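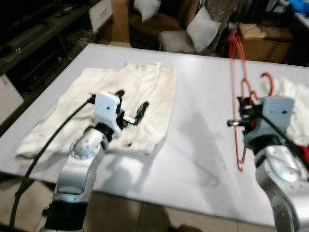 Covside Everyday Cardigan Review: Two Months In

Posted in November by the Friday Closet

214 shares | 9 comments

We use cookies to remember your preferences. Accept | Manage settings

So I finally caved and bought the Covside Everyday Cardigan, the one that's been following me around the internet since summer. I got the oatmeal color in a medium (I'm usually between a small and a medium in knits) and I've been wearing it at least twice a week, so I feel like I can give you a proper opinion now!

First, the fit. It's roomy through the shoulders and hits right at my hip, and the sleeves are long enough to push up without sliding straight back down. If you like a closer fit I'd go down a size for sure. I wear mine over a plain tank with my Jaltau straight leg jeans and it looks like I tried, which is all I ask of a cardigan on a Monday morning.

The fabric is soft from the start - no itching at the neck at all, and I'm picky about that. It's a mid-weight knit, so it works in the office with the AC blasting but it won't replace a coat. I did get a little pilling under the arms after the third week. A fabric shaver took care of it in two minutes, but for the price I was hoping to hold out longer.

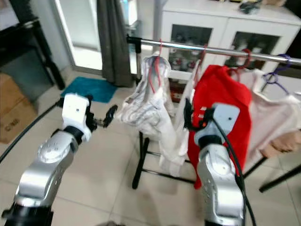 The buttons are my one real complaint. They're pretty, but the top one came loose almost right away and I had to sew it back on. My old Zasmont cardigan cost less and I never lost a button on that thing in four winters, just saying.

Color wise, the oatmeal goes with everything I own. There's also a deep green I keep putting in my cart and taking out again (send help). The pockets are big enough for a phone and keys, though they do sag a bit if you leave your phone in there all day.

Would I buy it again? Yep, but I'd wait for a sale. If you want something dressier, the Võ wrap cardigan has a nicer drape and I'm hoping to try that one next.

Get new reviews in your inbox! Sign up for the newsletter.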